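**Club notes – July 7, 2026**

Quick one this week, typing this between training and the bus so bear with me.

Preseason starts properly on Saturday. Away at Cluturside, early kickoff, and the gaffer wants everybody who played in June back on the grass before then. Most are. The left back is still doing his own running on the far side with the physio – hamstring, same one as in spring – and he won't travel. No date on him. Last I heard it was "soon", which is what we heard in May.

Better news in midfield. Our captain did the full session both days, contact and all, and looked sharp. Ankle strapped but he was striking the ball off it fine. Expect him to get a half on Saturday, maybe a bit less if the pitch is hard. It was like concrete there last summer.

Keeper situation: still need one. The Skekoria lad went home after his trial and no word since. I thought he did well, kicking was a bit wild, but good hands and loud. Their club wants a fee and we don't really do fees. There's talk of a loan until the winter instead. If it drags on we go to Cluturside with the under-19s keeper, and he'll be alright, he's played there before.

Season tickets. 683 sold by last night, up from 402 at the same stage last year, so thank you, really. The early price ends Friday at closing time and it will not be extended like last time, so please dont ask the girls in the office. Renewals keep the same seat if you pay by Friday. After that it goes on open sale.

Away travel for Saturday – 2 coaches, both leaving from the Grolent side of the ground and not the main gate, they're digging up the road again. Be there early. There were 5 seats left on the second one when I last looked. Pay on the coach, cash or card.
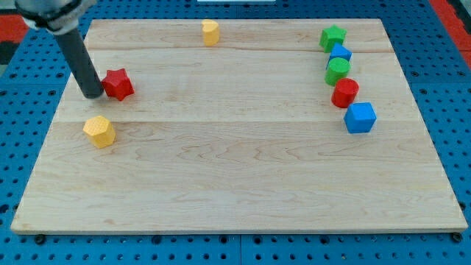
Kushnir Cup draw is out too. We got a home tie in the first round, against whoever wins the qualifier, so can't say much more than that. Midweek, evening, floodlights. Cup games aren't on the season ticket, same as always, but holders get first pick for a week.

New away shirt is late. Supplier says end of the month. We will wear last seasons on Saturday and probably the friendly after. If you preordered you don't need to do anything, they'll email when it's in.

Also the bar opens after Saturday's game for anybody coming back on the coaches. Kitchen closed, so eat before or bring somthing.

Team news goes up Friday night once the squad's picked. Lost property from the June open day is still in the office – mostly kids' jackets and one very nice umbrella. Goes to the charity shop at the end of next week.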